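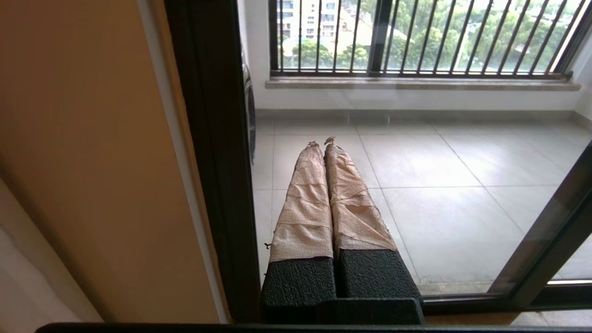
## Akham balcony tiles, one winter in

I went back and forth on these for most of last year. Our balcony came with bare concrete that was always a bit gritty, and I'd been eyeing the big format porcelain tiles from Akham ever since Trudy Donnelly had them put in at her place. Hers are sand colored. I wanted pale grey, mostly because the wall just inside the door is a warm beige and I was worried about the whole apartment turning into one long oatmeal situation.

So, pale grey it was, and I still like them! They're large squares with thin grout lines, and I think the thin lines are what make it. Daylight bounces off the floor in a soft sort of way, and I catch myself leaving the balcony door open just to look at it (the heating bill has opinions). With the dark brown door frame next to it the grey looks very crisp. I'd half planned to paint that frame cream to match the casing, and now I won't.

### Cleaning them

Okay, the less fun part. Pale tile shows dust. It isn't terrible, but if you let it go a few days there's a dull look to the floor, and you only notice it when the light is right. I sweep with a soft Rollik broom and then go over it with a damp flat mop, plain water, no soap. The one time I used floor cleaner I got streaks and had to do the whole thing again with a towel.

The grout has been better than I expected. Rawiri Te Moana did the laying for us and talked me into a sealer, which added a little under an hour to the job and which I'd grumbled about paying for. I spilled coffee in January and it wiped right up – no stain that I can find, and I've looked.

### What it cost

The tiles and grout came to roughly $800, and with the labor and the sealer we ended up at $1000 even. Rawiri knocked a bit off for paying in one go. I'd gotten a price from Lavoie for something similar and it was $200 more before anyone had lifted a finger, so that was an easy no. We also looked at the Skuvell click-together deck squares, which are much cheaper, and if you're renting I'd go for those and take them with you when you move.

### Gripes

- They're cold. Slippers required until spring.
- Order spares. I bought 3 and one went on a bad cut, and I'd hate to have to match this grey later.
- The finish is smoother than the sample made it seem. I walk slower out there after mopping.
- Samples took forever to arrive, and the first one they sent was the wrong color.

Four stars from me. I'd buy them again in the same grey, but I'd ask for the rougher finish if they had it in stock.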